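Review: the Stisavano Portable Stage Monitor, second edition

Assessed for the Odham Community Music Service equipment library

The Stisavano is a small powered loudspeaker intended to stand on the floor in front of a performer, so that singers and players can hear themselves over the rest of the band. The Service lends equipment to dance bands, choirs and amateur orchestras throughout the district, and monitors are among the items most often requested. The first edition was declined for the library on account of its fan noise. The manufacturer has since revised the unit, and the Service agreed to consider it again.

Two units were bought at the ordinary retail price and used over one season, beginning in July. They were compared with the Jandine wedge, which the library has lent for several years and which most borrowers already know.

Method of assessment

The monitors were used at seven public performances and at a larger number of rehearsals. The performers included a twelve-piece Cuban dance band led by Mirsad Popescu, a mixed-voice chamber choir, and a folk quartet whose members play without amplification apart from the voice. Danica Gashi, who manages sound for the Service, set the levels at each performance. Borrowers were asked to complete a short form on return, and their remarks have been taken into account below.

No laboratory measurements were made. The Service does not have the means to make them, and readers who require figures for frequency response should consult the manufacturer.

Sound

For speech and solo voice the Stisavano is very good. Consonants are clear at low volume, and a singer standing directly behind the microphone can follow the pitch of a held note without asking for more level. The chamber choir used the pair to relay the organ to singers at the back of a long nave, and the conductor, Elfriede Lindemann, reported that entries were more secure than they had been with the Jandine.

The results with the dance band were more mixed. Brass players were satisfied, as was the pianist. The two percussionists found that the lower part of the piano became indistinct once the congas were playing at full strength, and the bass player returned to the Jandine after the first set. The Stisavano has a small driver, and it should not be expected to carry bass on a crowded stage. Bands with a full rhythm section will need a larger monitor for at least part of the group.

The fan noise that troubled the first edition has been dealt with. In a quiet hall, with the volume at its normal setting, the fan could be heard only by placing an ear close to the rear panel.
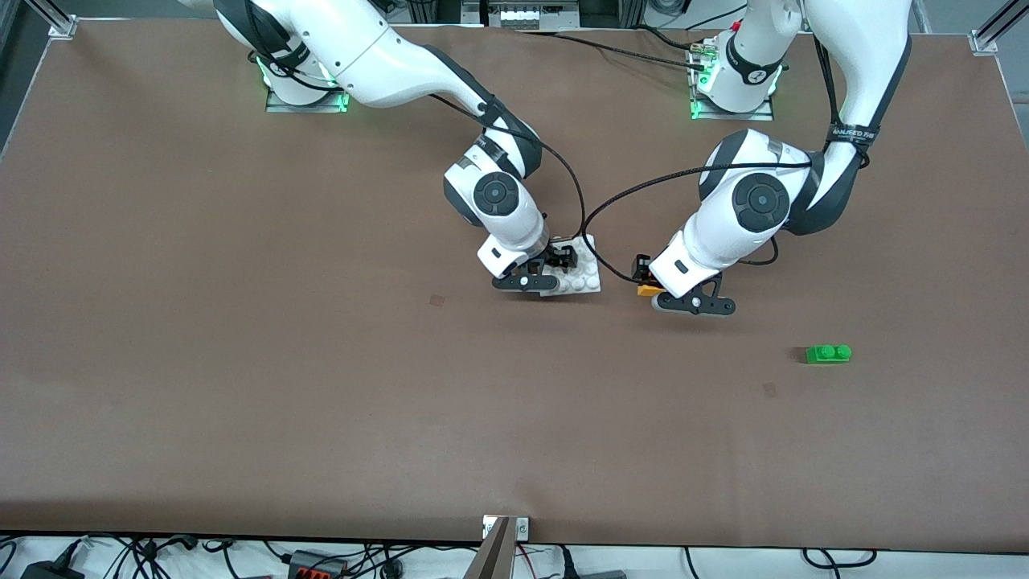 Construction is a matter of some importance for equipment that is lent to the public and carried in the boots of private cars. The cabinet has a moulded shell with rounded corners, and after a season of use it shows only light scuffing along the base. The finish is a matt brown and does not catch the stage lights. The grille is held by four screws and can be removed for cleaning with an ordinary screwdriver. One of the rubber feet came away in transit and was replaced under guarantee. The carrying handle is set slightly too far back, so that the unit tips forward when lifted, and older borrowers remarked on this more than once.

Connections and controls

The rear panel has one combined microphone and line input, one line output for linking a second unit, and a volume control. There is a two-band tone control, which proved sufficient for most purposes. The sockets are firm and accept a plug without play. The power lead locks into place with a quarter turn, an improvement on the first edition, from which the lead could be kicked free by a passing foot.

The volume control is less satisfactory. It has no centre mark and turns very easily. At two performances it was moved by accident between the sound check and the opening number. Ms Gashi now covers it with a strip of cloth tape once the level has been agreed, and borrowers are advised to do the same.

The battery is an optional extra and was tested at one outdoor event only. It lasted through both halves of the programme and the interval. The Service cannot say how it would perform in cold weather.

Documentation

The printed manual runs to 52 pages, of which a small part is in English. The English text is accurate but brief, and the diagram showing how to link two units is printed too small to be read in a dim hall. Dušan Bošković has prepared a single laminated sheet for the Service, which will be placed in each case before it is lent.

Cost and supply

The pair was supplied by Aerts, together with padded covers, which are charged separately. The covers are well made – the zip runs the full length of the base – and the Service would regard them as essential for any unit that is to travel. Delivery was prompt. The replacement foot took longer to arrive than was convenient, and a society with only one pair of monitors may wish to order spare feet at the outset.

Recommendation

The Stisavano is recommended for choirs, solo singers, speakers and small acoustic groups performing in halls seating up to 100. It is recommended with reservations for larger dance bands, which should use it for voices and brass and provide something more substantial for the bass and percussion. The Jandine wedge will remain in the library for that purpose.

Two further units have been ordered. Requests to borrow them should be made in the usual way to Jolán Balogh at the equipment desk, with the date and place of the performance and the number of performers who will need to hear a monitor.

Review approved for publication January 29, 2025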